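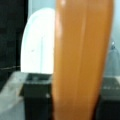 Damian Sobczak asked whether we could please settle the containers before the minutes of the last meeting, given that the last meeting ended before we got to them, as did the one before that. Agreed, with some relief.

Zabala Studio Building, shared workroom users
Minutes, 2018-01-24
Present: Anselmo Aguiar (chair), Shoshana Boateng, Ignacio Kapoor, Damian Sobczak, Sarla Pant (minutes)
Apologies: none received, though the Getura people were expected and did not come

1. Containers

Damian's point is that the black box is for white things and orange things have no box at all. Sarla said no such rule was ever written down. Damian said it was understood. Ignacio said he had been here two years and had not understood it.

Shoshana proposed that anything standing on or behind a container counts as put away. Put to a vote and lost, 3 to 2. Anselmo then explained what he had been voting for, and the vote was taken again with the same result.

Decided: one container per user, name on the front in tape, and large items go on the back shelf. Orange is to be treated like any other color.
Action: Shoshana to buy tape. Damian to stop re-sorting other people's things in the evening.

2. Minutes of the last meeting

Approved, with one correction. Under "Heating," for "Ignacio was warm" read "Ignacio was warned."

3. Shelving

Two quotes in. Gerkex can do the back wall for 2,504, fitted, which made the room go quiet. Fistosero would sell us the uprights and boards for some 200 and leave us to it. Ignacio has a drill. Anselmo asked whether Ignacio also had a level, and recalled the coat hooks.

After a while it was agreed to take the cheaper one and to borrow a level from downstairs. The back wall needs clearing first, including the rolled carpet, which has now been on these minutes since July.
Action: Ignacio to order. Everyone to move their own things off the back wall. The carpet to be moved by whoever brought it, and if no one did, by Damian and Anselmo.

4. The dark panel by the door

Sarla would like it painted something lighter. Shoshana likes it dark — it hides the marks. Damian asked what marks. Left over to next time so people can go and look at it.

5. Sink

Still slow. Anselmo has poured something down it and is not prepared to say what. It is a bit better. Plaster is not to go down the sink. This was also the decision last time, and the time before, and there is a sign.

6. Keys

There should be 34 keys on the board in the hall. Sarla counted them before the meeting and got 34, then found that one of them opens a bicycle lock. The missing one is for the side window. Ignacio will check his other coat.

7. Any other business

Shoshana asked that radios be kept down before lunch. Ignacio asked who this was aimed at. Shoshana said it was aimed at radios.

Damian asked whether "large items" in item 1 had a size. Anselmo ruled that item 1 was closed. Damian asked for his question to be minuted, and it has been.

Next meeting after the shelves are up, or in four weeks if they aren't. Sarla to send round the date. Anselmo to bring the good biscuits, as it is his turn and has been for a while.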